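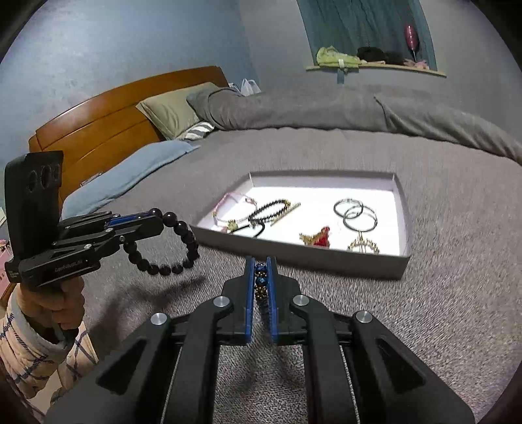
Data retention rules for messaging services usually cover metadata first: sender, recipient, time and size. The draft now before regulators in Skondier goes further and asks operators with more than 2000 accounts to hold message keys for six months. Keys are derived in sequence, like the dark blue and gold-toned beads alternating on a bracelet, and a service that discards each one after use has nothing to hand over. Drurnura, a chat client built that way, would have to change its protocol or leave.

Dristus, which runs mail for small firms, puts the added storage at roughly 451 gigabytes a year. Its filing does not cover the cost of securing it. Comments close Tuesday.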